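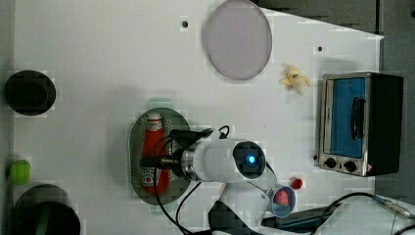

Photo: Dunton Studio, used with permission

Kitchen hire (venues)

Kitchen hire is what the events trade calls it when you book a venue and get the use of its kitchen as well, either thrown in with the room or charged as an extra. I look after this page for the Darcombe venue guide, and I've booked more halls than I care to remember, so you'll get my opinions along with the definitions.

What the term covers

It depends who you ask! Some venues say "kitchen" and mean a proper commercial set-up with a cool room and a pass. Others mean a sink, an urn and a bit of bench. Both are fair enough, but they suit very different parties, and I've seen a caterer turn up for a sit-down wedding and find a bar fridge. Around here you'll run into these labels:

Full kitchen: ovens, cooktop, cold storage, a dishwasher and enough bench space to plate a main course. Your caterer can cook from scratch.

Finishing kitchen: somewhere to warm, assemble and garnish food that's been cooked somewhere else. Most of the nicer small venues have one of these.

Servery: a bench and a hatch, usually with hot water. Good for platters, cake and cups of tea.

Dry hire: you get the room and bring the lot yourself, including the kitchen if you want one. Marquee people are used to this and will rent you the gear.

There's no rule that makes a venue use these words the same way, so ask for the equipment list. If they haven't got one, go and look (take your caterer with you, they notice power points).

How it's charged

Three ways, mostly. The kitchen can be included in the room rate, it can be a flat fee on top, or it can be charged by the hour. The hourly one catches people out, as the clock generally starts when the caterer unlocks the door and keeps going until the floor's been mopped. At Makris Hall the rate was $55 an hour when I last checked this page against their price sheet, on 5/17/21, with a minimum booking of two hours. A cleaning bond is normal too. You get it back if you leave the place the way you found it, and I'd take a few photos on your phone before anybody puts a tray down.

Sturumetti House does it differently. The finishing kitchen comes with the ballroom and can't be left out, even if you're only having drinks. I grumbled about that the first time, then used it to store 58 centrepieces and stopped grumbling.

Outside caterers

Some venues have one in-house caterer and that's that. Some have a preferred list, and you can go off the list if you pay a fee. The rest will let in anyone who can show insurance and their food business registration. My own favourite is the last kind, especially for family dos where an aunt's cousin runs a restaurant and would be hurt if you asked someone else.

Self-catering is its own thing again. A lot of halls are happy for you to bring food you've made at home for a private party, but rules vary from council to council and it gets stricter once you're selling tickets. Ring the council and ask. They've always been pleasant to me.

Access times

This is the bit I'd underline. Having the room from noon doesn't mean having the kitchen from noon, and at shared venues another group may be booked in the same kitchen that morning. Get both sets of times in writing. A caterer doing a hot dinner will usually want to be in well before your florist, and they'll be the last out as well, so check when the building gets locked. One hall I use has a hard finish at 8 on Sundays, which is lovely for a christening lunch and hopeless for nearly everything else.

Crockery and glassware

Often listed with the kitchen and often not actually part of it. Ask how many full place settings there are, and whether they match. Rental companies will deliver to most halls, and many take it all back scraped but unwashed, a service worth every cent at midnight.

See also

Dry hire
Corkage
Bump-in and bump-out
Minimum spend
Cleaning bonds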